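How to pack a small windowed case into its tray

Small black cases with a clear or glossy window in the front scratch easily and show every fingerprint. If you are putting them away for a while, or sending them on to someone else, it is worth spending a minute on each one.

What you need
A table with plenty of room
A dry, lint-free cloth
The case and the tray it belongs to
A label and a pen

1. Clear the middle of the table and wipe it over. Old scuffs in the surface do no harm, but loose grit will mark a window.

2. Put the tray down first, open side up, with its long side facing you. Check the lining is flat and pushed well into the corners.

3. Hold the case by its edges and wipe the window in one direction. Turn it to the light and look for smears - the pale lining will not show them up, but a lamp will.

4. Try the case against the tray before you press anything. If it is the wrong way round, lift it out and turn it. Do not force it.

5. Lower one end in, then the other. Push on the rim of the case and keep your fingers off the window.

6. Write the label and stick it to the end of the tray, where it can be read on a shelf.

At Derncombe we pack these in runs of 200 and stop halfway to change the cloth. For a run of 500 Prakash Nambiar sets out all the trays beforehand, but that takes a lot of table. With one or two, just work through the steps in order.
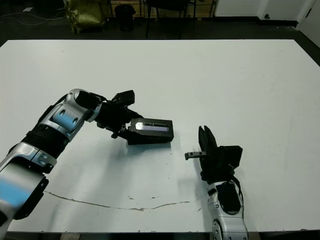
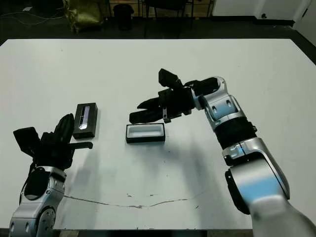
Black case with its window, on the white table. The open tray with the white lining is in the second picture.

Page by Mereana Paewai, August 29, 2019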